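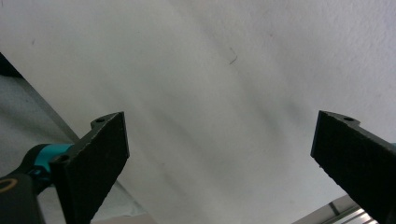 FOR IMMEDIATE RELEASE

CEKDEN, 7 Mar 2021. The Cekden Assembly has again declined to set a term limit for its own speaker, after a debate that lasted longer than several past speakerships.

The motion, filed in January by opposition member Lâm Cao, drew 30 votes in favor. It needed 60.

"The speaker has thanked me for my interest in his retirement," Cao said.

Speaker Theerawat Hemmin, who chaired the debate on himself, ruled it orderly. He said the charter is clear on the matter, in that it does not mention it.

Cao will refile once she has collected the required 500 signatures.

Press contact: Office of Lâm Cao, Cekden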